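Simulation Release Checklist – Household Manipulation Stack
Project: Kotholm
Reviewer: Samina Mirani
Review date: 14th August
Planner build: 501
Scene set: dining and kitchen, rendered

Mark each item Pass, Fail or Open. Comments go under the item. A Fail in sections 1 to 3 blocks the merge.

1. Control

1.1 Joint limits loaded from the current robot file, both arms – Pass
1.2 Stop command halts both arms from any state – Pass
Comment: Tried from idle, mid-reach and during a grasp. The log entry for the mid-reach stop has the wrong state name. Ticket opened with the Bultari group.
1.3 Controller holds position when the planner drops out – Pass
1.4 Gripper force cap read from config at startup – Fail
Comment: The cap is still hard-coded in the left gripper node. Right side is fine. Fix before merge.

2. Perception

2.1 Head camera calibration matches the lens model in the simulator – Open
Comment: The wide view bends straight edges badly toward the sides. One red chair at lower left comes out stretched into a long diagonal shape. Run the detector on corrected images and compare against the raw set before closing this.
2.2 Robot's own body masked out of the obstacle map – Pass
Comment: Mask has to cover the white body section at bottom center and the black rounded parts in both lower corners. The old mask missed the corners.
2.3 Table surface found with a translucent top – Open
Comment: Depth on the gray tabletop needs its own check. There is a dark object on the floor under the table, and the map must not place it on the surface.
2.4 Small objects on the table kept as separate items – Pass
Comment: The pear and the bowl sit close together at the far left corner. Zein used to merge them into one cluster. Threshold changed in January, no merge in this build.

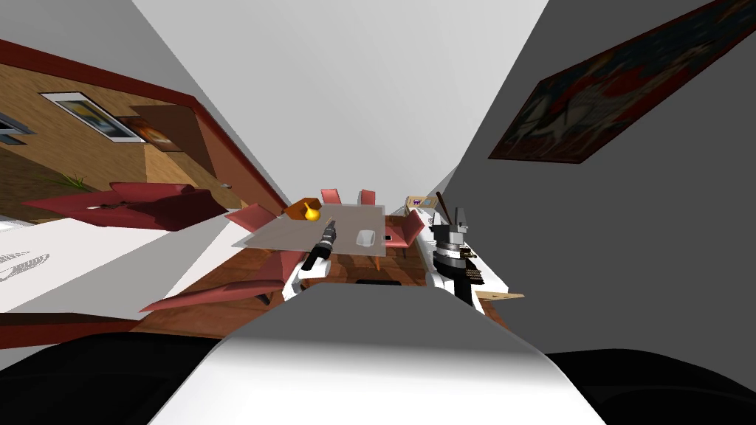 3. Planning

3.1 Left arm approach to the white box keeps clearance from the table – Pass
Comment: Replayed 300 seeds with no table contact. Clearance value is 33 mm and should stay there until 2.3 is closed.
3.2 Right arm collision model includes the held rod – Fail
Comment: The planner checks the gripper and stops there. The rod has to be attached to the gripper link so that the counter and wall checks include it.
3.3 Chairs included as obstacles for base moves – Pass
3.4 Planner returns a clear error when no path is found – Pass
Comment: Error text is readable now. It still prints twice.

4. Tooling

4.1 Replay file opens in the Vurnness viewer – Pass
4.2 Random seed saved with every run – Pass
4.3 Log disk below the alarm level – Open
Comment: At 82 percent when checked. Old replays can be moved to the archive.

Result: not cleared for merge. Items 1.4 and 3.2 go back to their owners. Rerun all of section 3 after the rod fix – a partial rerun will not be accepted.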